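Fitting a Loose Top Board to a Work Table

A loose top board protects the table under it and can be swapped when it wears out. The method below is for a flat, rectangular table with a sound frame. Tables with a raised lip need a spacer sheet first, which is covered on the Mesby table page.

Size the board

Measure the table top at both ends and in the middle. Older tables are often out of square, so use the smallest reading. For the Hagedorn 3955 frame, cut the board to 154 cm by 134 cm. This leaves a strip of the original top exposed for clamps. On other frames, leave at least the width of your clamp pad on each side.

Choose the color

Dark boards hide stains. Light boards show dropped screws, metal chips, and pencil lines, and they reflect light back onto the underside of the work. A matte finish cuts glare from overhead lamps. With a glossy board, move the lamp to one side and use a 3000 K bulb.
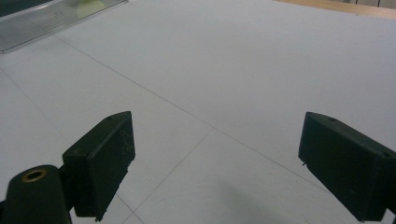

Pale gray-white tabletop in use.

Prepare the table

1. Clear the table and vacuum the surface, including the screw holes.
2. Scrape off dried glue with a plastic scraper. A lump the size of a rice grain will make the board rock.
3. Check for high spots with a straightedge, lengthwise and then corner to corner. Sand them down.
4. Wipe with a damp cloth and let the surface dry completely.

Lay the board

1. Ease all four edges of the board with a sanding block. Work from the face toward the edge to avoid chipping.
2. Place Huka anti-slip pads at the corners of the table and one in the center. Do not stretch them.
3. Lower the board long edge first. Dragging it will roll the pads.
4. Press on each corner in turn. If one moves, lift the board and add a paper shim under that pad.
5. Lean on the near edge with both forearms. The board should not slide. If it does, clean the pads with rubbing alcohol and lay it again.

Small parts can go in a clear container at one side of the board, away from the hands.

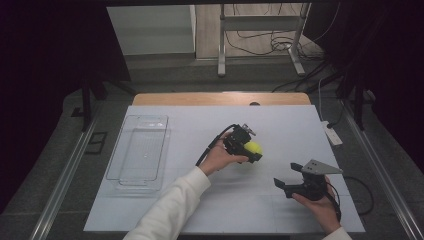
Cleaning and replacement

Use warm water and a drop of dish soap. Hirkon surface cleaner is also suitable for sealed boards, but rinse it off or it leaves a film that picks up dust. Do not use steel wool.

Lift the board in January and again in midsummer to clear grit from underneath. Turn it over when the top face is too scratched to write on, and replace it when both faces are worn or a corner has swollen. Swollen corners cannot be sanded flat.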